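The Planner Is Not the Problem

Every August the same argument comes back to our lab mailing list, usually attached to a video. A new planner, or a new policy trained on somebody's larger pile of demonstrations, and the claim that this one finally handles contact. I have stopped watching the videos first. I read the logging code, if there is any, and then I decide whether the video is worth my time.

My complaint is narrow. I write software for two-arm manipulation, mostly the layer between whatever decides what to do and whatever moves the motors. From where I sit, the field spends its cleverness on the deciding and treats the rest as plumbing. Then a gripper misses a knob by the width of a fingernail, and the paper calls it a "perception failure" and moves on to the next table.

Which perception failure? Was the camera calibration stale? Did the wrist image arrive late and get paired with the wrong joint angles? Did the planner receive a good pose and round it off somewhere in a config file last touched by a student who has since graduated? These are different bugs with different fixes, and most stacks I have been asked to review can't tell them apart.

Take the task board we use. It has buttons, sliders, toggle switches, a rotary knob and a patch of test leads, which makes it a fair stand-in for the jobs people say they want automated. We run it against two planners, Matard and Pasier. Matard is the fashionable one. Pasier is old, dull, and written by people who apparently enjoyed error messages.
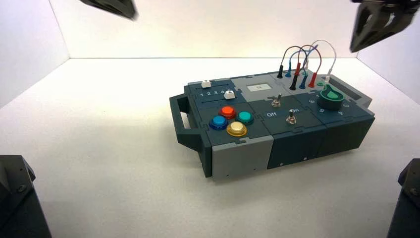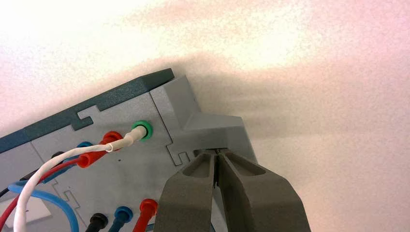
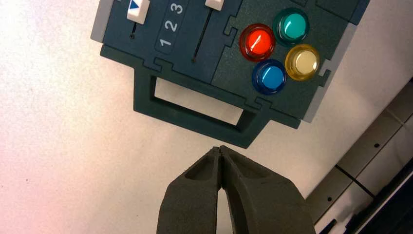 What the benchmark hides

Last year my colleague Reda Salem went through 300 failed attempts by hand, matching each one to its logs. I thought it was a waste of a good engineer, and I said so. She found that 200 of them had nothing to do with planning. The largest group came down to time stamps: the overhead view and the wrist views were being merged as if they shared a clock, and they did not. We had been tuning Matard for months against images of where the hand used to be.

I would like to report that this changed how we work. It changed how Reda works. The rest of us fixed the clock, enjoyed the better number, and went back to arguing about planners.

Cables are where I get really grumpy. A slider has one degree of freedom and a decent model of it fits on an index card. A loose test lead has whatever shape it likes, and it will happily lie across the socket you were hoping to see. The usual answer is to train on more cables. Fine, but the question I want answered at run time is much simpler: does the system know that it can't see the socket? In most of the code I read, a hidden socket comes out of the detector as a pose with a slightly lower confidence, and something downstream throws the confidence away. I found 4 places in our own code that did this. One of them was mine.

The standard reply is that an end-to-end policy doesn't have these seams, so it can't leak information through them. I don't buy it. It has the same clocks, the same lenses and the same bolts working loose on the same mounts. What it lacks is a place to put a probe when things go wrong. You are left with retraining, which may fix the fault and may just move it, and you won't find out which until someone shifts the board a little.

People will say I am asking for slower science. Maybe so. When the group at Bondthorpe tried to reproduce our slider results, it took them 13 attempts to get the setup files to load in the right order, and every one of those attempts was our fault. The planner was not involved in any of them. There is no section in a conference paper for that kind of thing, so it went into an email thread and stayed there.

The best counterargument I've heard came from Bošković, who reviewed an early draft of this piece and disliked it. His point was that tooling only gets built once there is a method worth building it around -- that if everyone had waited for proper logging, nobody would have tried anything ambitious. I think that is true of the first years of a field. I don't think we are in the first years. We are at the stage where a team can swap one planner for another, see the score go up, and have no means of saying whether the planner did it.

So, a modest request to anyone sending me a video. Send the failures with it, and a log that shows what the system believed about each part of the board at the moment it closed the fingers. If the log doesn't exist, tell me that too, and I'll wait for the next version.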